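The drawer that eats everything

The organiser asks me not to call her a guru. She has run Clirker, a one-woman tidying business, for long enough to have heard the word from every client who has just found the scissors, and she would like it retired. "I put things in drawers," she says. "People have been doing it for centuries."

We meet on a Wednesday, at a café called Vernari, where she inspects the sugar sachets with what I take to be professional sorrow. Her subject is the small drawer cabinet, the sort that sits on a desk or workbench and promises to sort your life out by teatime. She has strong views on it. I own two and have come to be told off.

"Everyone buys the cabinet first," she says. "Then they go round the house looking for things small enough to deserve it. You end up with a drawer of drawing pins and a drawer with one drawing pin in it, and the phone charger is still on the floor."

Her own worst case was a client at Kamath House, a block of studios above a carpet shop, who had asked for help with his hobby room. She emptied it on to a bedsheet and counted 758 items, of which 400 were screws. He knew what 20 of them were for. "He was very proud of the 20," she says.
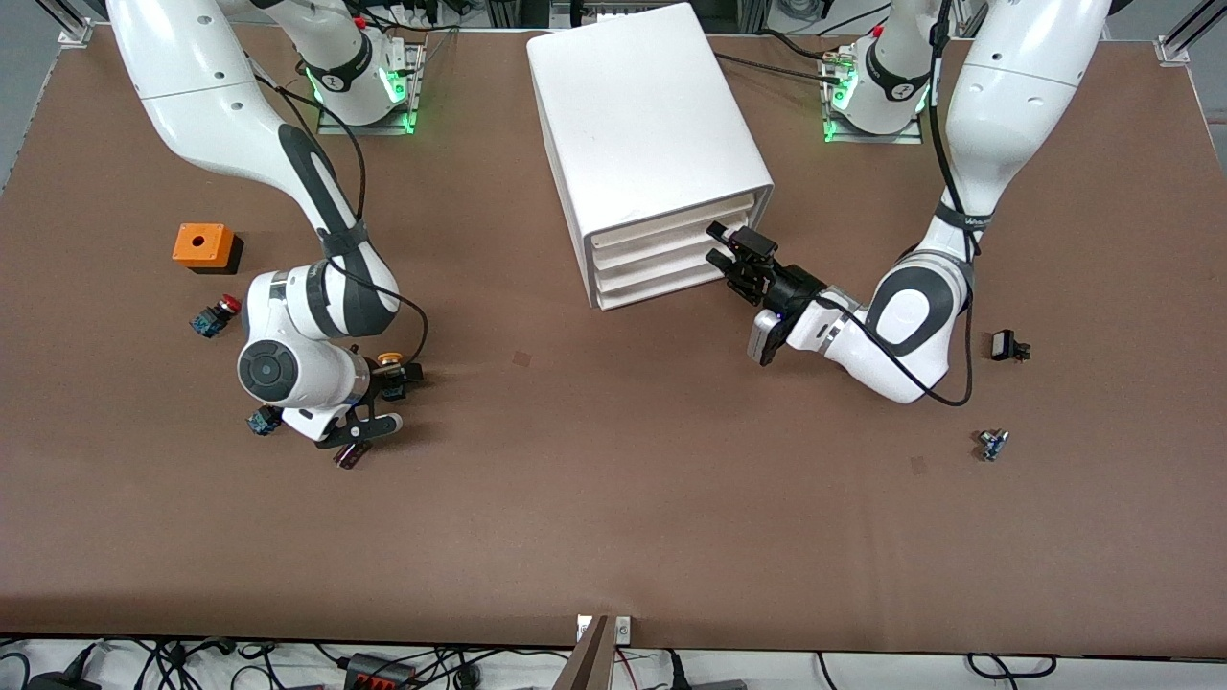 How many drawers does a desk cabinet need?

Four is plenty for most people. "One for things you write with, one for things that stick, one for things with a plug on the end, and one for rubbish you aren't ready to admit is rubbish," she says. "Past four you need a map."

She prefers shallow drawers to deep ones. A deep drawer, in her view, is a bin with a handle, and whatever lands at the bottom stays there until you move house. In a shallow one you can see what you have, which her clients tend to find upsetting for a day or so. She likes a white cabinet as well, though she concedes it will show every thumbprint you own.

On labels she is less strict than I had feared. Her old label maker, an Ato, jammed one February halfway through the word "batteries" and she has used masking tape and a biro ever since. "If the label looks too nice you won't change it," she says. "Then you've got a drawer marked Stamps with your fuses in it, and you're standing there in the dark."

I ask what is in her own top drawer. There is a pause — long enough for her to finish her tea.

"Takeaway menus," she says. "One of the places has shut."

She charges by the half day and brings her own bedsheet.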